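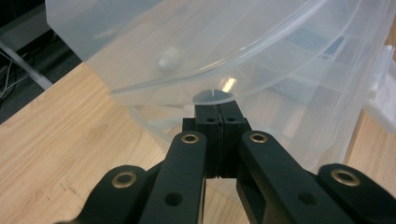
The big clear tub, tipped forward.

I have a theory that you can tell how a household is doing by whether you can see what's in its containers. My mother-in-law's generation loved a tin. Cookie tin, tea tin, tin that said shortbread and had buttons in it. My own kitchen was the same until last October, when we moved and I had to unpack every last opaque thing we owned, and I found three separate bags of brown sugar, all rock hard, all bought by me. Three! I sat down on the floor and decided I was switching to clear plastic.

Now, I know what people say about clear plastic. My friend Bhavana Varghese won't have it in the house. She says it goes cloudy and it looks like a school cafeteria, and she's right about the cloudy part. Mine are all milky by now, even the good ones (I bought a set from Fonholm and a bunch of no-name ones from the discount place, and I couldn't tell you today which is which). But milky is fine. You can still see a shape and a color and how far down it goes, and that's all I need at seven in the morning when I'm trying to work out if there's enough rice.

What I don't want is the magazine version. You know the one, where every noodle has its own matching jar and a little label in cursive. I tried it for a couple of weeks. I had a label that said "grains" on it and my son Zane stood in front of the cupboard and asked where the oatmeal was. So the labels went. The matching went too, mostly because the square ones waste less shelf but the round ones pour better, and I'd rather have something that pours.

Size is where I'll really argue with you. Buy big! Everybody buys the cute little ones and then there's half a bag left over, held shut with a clip, living next to the container like a roommate. A big tub takes the whole bag. Tip it toward you, get your scoop in, done. Yes, it's awkward to wash, and yes, I've had one roll off the drying rack in the middle of the night and scare the dog half to death.

Bhavana still has her tins. She came over last week, opened my cupboard, made a face, and then found the raisins without asking me where they were. I'm counting it.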